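Inicio Boletín Talleres Archivo Contacto

El cajón de los calcetines y otras alegrías: vuelve el taller de zurcido de Manari

5/8/19 · Lectura: 4 min · 74 veces compartido · 5 comentarios

¡Qué ganas teníamos de contarlo! El taller de remiendo y zurcido vuelve al local de Manari después del parón, y vuelve con mesa más larga, mejores lámparas y una caja de lanas que da gusto abrir. Quienes vinisteis en la primera tanda ya sabéis cómo se pasan las tardes allí: entras con un jersey agujereado por el codo, te sientas con la idea de quedarte un rato y cuando levantas la cabeza están recogiendo las sillas.

Para mí todo empezó con una rebeca gris de mi abuela. Tenía el puño derecho comido y llevaba años doblada en el fondo del armario, porque tirarla me dolía y ponérmela me daba vergüenza. La llevé a la primera sesión sin saber ni enhebrar una aguja de lana (se dobla la hebra sobre la aguja, se aprieta bien y se pasa el doblez por el ojo, qué invento). Salí con el puño a medias y una ilusión tremenda. Ahora la llevo casi todas las semanas y el zurcido, en mostaza, es lo que más me gusta de ella.

Raelene Lowther vuelve a dar las clases. Este año ha preparado dos bloques. El primero es el zurcido tejido de toda la vida, el de la seta de madera: se tienden los hilos en una dirección, bien pegaditos pero sin tirar, y luego se cruza por encima y por debajo hasta cerrar el hueco. Parece lento y lo es, pero tiene algo de hipnótico. El segundo bloque va de punto duplicado, que sirve para reforzar zonas gastadas antes de que se abran. Raelene insiste mucho en esto último: mirad los talones a contraluz, y si se ve clarear la malla, a la aguja.

También habrá un rato dedicado a la ropa de tela, sobre todo camisas. Los cuellos gastados por el doblez se pueden descoser, girar y volver a coser, y la camisa queda lista para unos cuantos años más. Yo no lo había visto hacer nunca y me pareció magia. Traed una camisa que no os importe mucho para practicar, y un descosedor si tenéis; los del local son buenos, pero van muy solicitados.

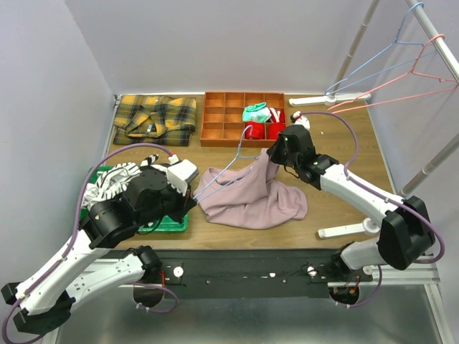

Otra novedad que me hace especial ilusión es la sesión de repaso del armario. La idea la trajo Adi Govindasamy de Bosatstead, donde la hacen cada diciembre: sacas todo lo de punto, lo extiendes, lo miras por delante y por detrás y vas haciendo montones según lo que necesite cada prenda. Lavar, quitar bolitas, coser un botón, zurcir en serio. Adi dice que la mitad de lo que damos por perdido se arregla con un botón o una costura de cinco minutos, y después de probarlo en casa le doy toda la razón. ¡Aparecieron dos pantalones que había olvidado por completo!

Un par de cosas sobre materiales. La lana de zurcir conviene que sea un poco más fina que la de la prenda; si es más gruesa, el parche queda duro y en un calcetín se nota a cada paso. Para los calcetines va muy bien una mezcla con algo de nailon, que aguanta mejor el roce. En la caja común tenemos colores de sobra, y la tienda Baran nos ha dejado además una bolsa de restos preciosos, con unos verdes que ya tienen novia (yo). Si en casa guardáis ovillos a medias que no vais a usar, traedlos y los juntamos.

Las prendas tienen que venir lavadas. Si os apetece intentar el remiendo en un color que contraste, adelante, que en el grupo hay auténtica pasión por eso; y si lo preferís invisible, Raelene os ayuda a buscar el tono, que a veces sale mezclando dos hebras distintas.

El curso son 4 sesiones, con plazas para gente que empieza de cero y para quien ya tiene mano. No hace falta haber venido antes ni traer máquina. Para apuntaros, dejad vuestro nombre en el mostrador de Manari o responded a este boletín diciendo qué prenda queréis arreglar, que así preparamos las agujas del grosor adecuado.

Y para ir abriendo boca, en el escaparate del café Plurnik están colgadas varias piezas de la tanda anterior. Hay un chaleco con el hombro entero rehecho en tres azules que quita el hipo, y una manta de bebé con tantos remiendos que cuesta encontrar el punto original. Pasad a verla por la mañana, que es cuando le da la luz y se aprecian bien las puntadas.

Compartir · Imprimir · 5 comentarios

Anterior Siguiente Volver al boletín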